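Ostlow: Mountain Run — Player's Guide
Section 4. Installing the game and preparing your first descent
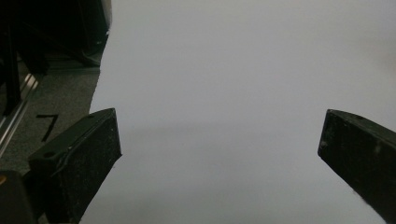
Before you start, please check that your phone or tablet has enough free space. The download is 154 MB, but the game unpacks the mountain data at the first start, and for this it needs up to 256 MB more. If the space is not enough, the loading bar stops near the end and the game goes back to the title screen without a message. We know about this and we are working on it.

4.1 Installing

1. Open the store on your device and search for Ostlow.
2. Tap the download button and wait until the icon appears on your home screen.
3. Start the game while you are connected to Wi-Fi. The first start takes longer than the later ones.
4. Choose your language. You can change it afterwards in Options, under General.
5. When the game asks for a rider name, type a name of no more than 12 letters. Spaces are counted as letters.

Note: The rider name is shown to other players in the results table. Please do not use your full real name.

Caution: Do not close the game during the first loading. If you did it by mistake, delete the game and install it again. Clearing the memory of the device does not help in this case.

4.2 Choosing the controls

There are two ways of steering, Tilt and Touch. Both can be used in all races, and the points are the same.

1. From the title screen, open Options and then Controls.
2. Select Tilt or Touch.
3. If you selected Tilt, hold the device in the position in which you normally play and press Set Centre. Keep it still until the small arrow becomes green.
4. If you selected Touch, decide on which side you want the jump button. Left-handed players usually move it to the left.
5. Press Try It. A short practice slope opens, where you cannot lose any points.

When you steer by Tilt, small movements are enough. Many beginners turn the whole device like the wheel of a car, and then the board goes sideways and loses its speed. If the rider still reacts too strongly, lower the Sensitivity. The normal value is 7.

Note: Set Centre has to be done again when you change from sitting to lying down. The game does not notice this by itself.

4.3 Your first descent

The first mountain is called Rewi. It is wide, it has few trees, and the snow slide behind you begins slowly. The second mountain, Fandar, opens when you have reached the valley on Rewi one time.

1. Choose Rewi on the map and press Start.
2. Wait for the horn. If you push before the horn, the rider falls and you lose time at the gate.
3. Hold the jump button to crouch and let it go at the edge of the ramp. A longer crouch gives a higher jump.
4. Watch the white bar at the top of the screen. It shows how far the snow slide is behind you. When the bar starts to flash, stop doing tricks and ride straight down.
5. Pass between the two flags in the valley. The result is saved only after the flags, so do not put the game away before you see the table.

Tricks give you points, but every trick costs some speed if the landing is not clean. For the first rides we advise to do only the simple grab — press and hold with one finger in the air, and release before the board touches the snow. Spins are explained in Section 6.

Caution: The snow slide continues while the pause menu is opening. Pause on a flat part of the slope if you can.

4.4 Saving and moving to another device

Your progress is kept on the device. To play on a second one you need a Ukier account, which is free.

1. Open Options, then Account, and press Connect to Ukier.
2. Enter your e-mail address and confirm it with the code you receive.
3. Press Send Progress and wait for the tick.
4. On the second device, sign in with the same address and press Get Progress.

Caution: Get Progress replaces everything that was saved on the second device before. This cannot be taken back.

Boards which you unlocked are moved together with the progress. Your control settings are not — please set them again as described in 4.2.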